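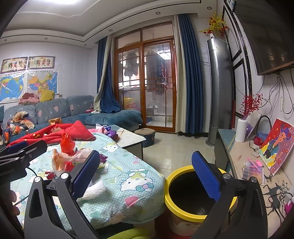
Bin in a combined bed and living room: lid, liner or neither?
Small Spaces > Daily Upkeep
11 replies, 1023 views

rkutea_inese
Joined: November
Posts: 14

Layout first. One room, tiled floor, glass door on one side. Corner sofa against the back wall, low white coffee table in the middle, bed in the same room. The round bin stands on the floor next to the bed. It is an open type with a thick yellow rim and a cartoon face low on the body, bought for the kids.

Problem: the bed collects waste during the day. Tissues, small packets, carrier bags. It gets cleared at night, usually around 9 pm, and by the next afternoon it's back. I want to change one thing at a time and see which one works. Options:

1. Keep the bin where it is, add a liner.
2. Move it to the coffee table.
3. Replace it with a pedal bin.

Inese

zaugg_b
Posts: 3000

Option 1. An open bin within arm's reach of the bed is already the correct position. A pedal bin has to be operated standing up, so it will not get used from the mattress.

Liner size: measure the circumference at the rim, halve it, and that is the minimum flat width of the bag. Add 2 inches for the fold. With a thick rim, add 3. Most people buy by volume and then the bag slides down inside.

d_barbu

Disagree on the position. If the bin is next to the bed, the bed becomes where people open things. Move it to the table and the wrappers follow. I did this in a studio with the same arrangement and the amount on the bed dropped within a week.

zaugg_b

Or the wrappers stay on the bed and now there's a longer walk. One studio, one week, one adult. She has kids.

d_barbu

Two adults, and it was nearer three weeks by the time we moved out. But fine, it's cheap to test. Costs nothing to move a bin six feet.

EcaterinaT

Separate the plastic bags from the rest before deciding anything. Bags are bulky and light. Two crumpled ones will fill the top half of a small bin and after that tissues fall off the side. Flatten them, fold in thirds lengthwise, then fold up from the closed end. Store them under the liner at the bottom of the bin. When you pull the full liner the next one is there.

rkutea_inese

Ecaterina, that assumes the bags are clean. Half of mine have had snacks in them. I can keep the clean ones.

Rim measures 31 inches around the outside, so by the formula I need 15.5 plus 3. The Brunix rolls at my store are 17 wide. Next size up is 22.

zaugg_b

22. Gather the excess on one side and knot it. A 17 will go on if you stretch it and then split at the first full load.

fuvness_rk

On tile I would also check whether the base grips. Light round bins skate on glossy floors when you drop something in from above at an angle. Four self-adhesive felt dots make it worse. Use rubber ones, or a ring of shelf liner cut to the base.

Side question, is there a clothes basket in the room? In my place half of what I called trash on the bed was laundry with nowhere to go.
Rozália

rkutea_inese

No basket. Clothes go on the corner of the sofa, which is a known issue. There is a gray round storage stool by the glass door. I could use that for laundry, but I don't want damp things under a padded top.

EcaterinaT

Don't. The Lotis stool I had smelled after one season and I only put towels in it. Blankets and cushions in the stool, mesh basket for clothes. That also gets the red blanket off the bed during the day, and you can see the tissues on the sheet. On a printed sheet small stuff disappears into the pattern anyway.

d_barbu

Plain sheet, then.

rkutea_inese

The Hello Kitty sheet is not negotiable in this household.

Plan as it stands: 22 inch liner, rubber dots, bin stays by the bed for two weeks, then two weeks at the table. Mesh basket after that so the results don't get mixed up. Will post how many times I had to clear the bed in each period.

zaugg_b

Log the time of day too. If most of it lands after 4 pm you have a snack problem and the bin is secondary.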